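Merrick Workshop – Notes from the Two-Arm Cell Upkeep Meeting
23 May 2018
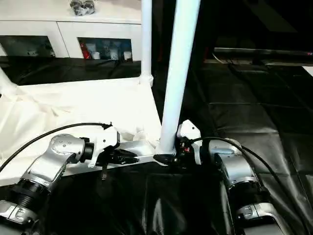
Bevan Tawhiri opened by thanking everyone for coming over so soon after lunch, and for the good long list of questions sent ahead. The minutes of the last meeting were agreed with one spelling fixed.

Gripper cables. We talked for quite a while about the slack at the elbow. Bevan would like a little more on the right arm – it pulls when the wrist turns all the way over – and will redo the ties before the next run. Netik has quoted 423 dollars for a spare pair, and we were all happy to go ahead.

Jaws. To be checked every 100 hours and changed at 2000, the same as on the Stavero cell. The log stands at 630, so there's plenty of life left in them, we hope!

Homing. The left arm still stops a hair short after a restart. Vekwood have asked for the error log and Bevan will send it tonight.

Sheeting. Left as it is until November.

Next meeting to be set by email.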